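Kitchen arm, notebook, January, still at Saltgate

Evening entry, coffee gone. Titilayo Ajayi has the other half of these notes. 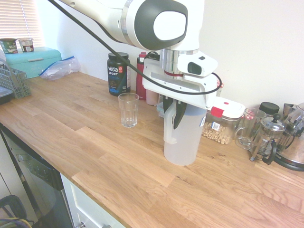

Grip force is still the whole argument. The default close setting was written by somebody with steel parts in mind, and I have been walking it down all week. The pitcher is the current test piece: the fingers clamp on the body and leave the handle alone, which offends Titilayo, who thinks a thing with a handle should be picked up by the handle. She may be right. The handle faces left, the wrist would need another quarter turn to get at it, and the black cable already loops across the arm and around the gripper housing like it pays rent. Body grip stays until I reroute.

Settings as of tonight: close value 82, down from 996, a number I can only assume was typed by an elbow. Speed cap at 20 percent near the counter. Dwell before lift raised to 927 ms. Titilayo asked why not 900. It's what was in the file when it stopped misbehaving, and I'm not touching it.

Pitcher runs are dry for now. No water until the lift is boring. I want it so boring that I go and do the dishes during a run.

Planner trouble, again. Kandulia (our name for the motion script, do not ask) treats anything see-through as a rumor. Clear glass and the French press both come back from the depth pass full of holes, so I've boxed them in by hand as keep-out zones. The cereal container got a box too, after a long discussion about who would sweep. The kettle gets the biggest box of the lot.

Bread box is logged as a fixed obstacle. Whatever is on top of it is not, so anyone who parks a cup up there has to redo the height. I mean me.

To do:
– cable clips, the proper ones, from the Mbwambo drawer
– softer finger pads; try the leftover Nurnness sheet first
– rewrite approach so it comes in higher over the drinking glass
– move the colored cables away from the chair before I roll over them
– ask T. for her handle-grasp sketch and be gracious about it

Arm parked, power off 11:40 pm. Counter to be given back by breakfast.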